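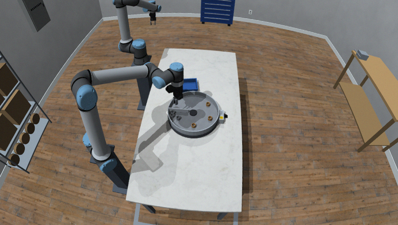
One reader of the first release wrote to say that a list of care labels is no use to anybody choosing a floor, and that we should have scrubbed the samples ourselves and published the results. We did consider it. We are not a laboratory, and a kitchen sponge held by one of us is not a test method. Please read the rest with that complaint in mind, as it is partly fair.

Jastetar Surface Claims

Data card, last revised 21/10/2018

What is in it

Jastetar is a plain table of what sellers say about the worktops and floors they sell. Each row is one claim, copied word for word from a label, leaflet or product page: "stain resistant", "suitable for busy homes", "wipes clean". There are 44 products, taken from the Vendia catalogue and from the sample racks of shops in Baddale. Stone, stone-effect, timber and timber-effect are all covered. Carpet is left out.

The table records claims. It does not say whether any claim is true, and in most cases we have no idea.

Files

claims.csv holds the claims themselves, one per line.
products.csv holds the product name as printed, the type of surface and where we found it.
wording.csv groups phrases that seem to mean the same thing. Treat this one with suspicion.
notes.txt is a mess but has the reasons behind the odd decisions.

Fields in claims.csv

product_id: matches products.csv.
claim_text: exact wording, spelling mistakes kept.
claim_group: one of 8 groups (stains, scratches, heat, water, light, cleaning, lifespan, other).
condition: any small print attached, such as "when sealed yearly". Blank means we found none. It doesn't mean there is none.
evidence: yes, no or unclear.

The evidence field

"Yes" means the seller names a test or standard next to the claim. It does not mean we read the test. Of the 44 products, 11 have at least one claim marked "yes", and we would not make much of that. Naming a standard costs nothing, and several leaflets name one without giving the grade the product reached.

"Unclear" is for things like "lab tested", with no lab and no test.
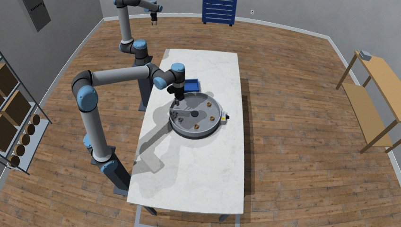 Marble-look top on a plank floor, computer render.

Known problems

Appearance words are a nuisance. "Marble" in a product name may mean marble, or it may mean something printed to look like it. We kept the seller's word in products.csv and put our own reading in surface_type, where "not stated" appears more often than we would like. Nobody should use these files to work out how much real stone is being sold.

Colour names were dropped after the Ross trial. Two of us sorted the same set of floor samples into "brown" and "grey" and came back with different piles, so the column told you more about us than about the floors.

Lifespan claims are close to worthless. "Lasts for years" is in there because it was on the label. The warranties behind these claims usually exclude the kind of damage people get in a kitchen, and we have copied those exclusions into condition where we could find them.

The Vendia pages were read in August. Product pages get rewritten, and at least one claim had vanished by the time we went back to check its spelling. It is still in the table.

What we would not do with it

Rank brands. A seller who makes fewer claims may be more careful, or may just have a smaller leaflet. We would also avoid training anything to judge "honesty" from the wording, which has been suggested to us more than once.

It may be of some use for looking at how sales language is put together, or for checking whether a phrase on your own sample is a common one.

Corrections

Send the product name, the exact wording and a scan of the label. Corrections that say only "this is wrong, ask the shop" go in notes.txt and the row stays as it was.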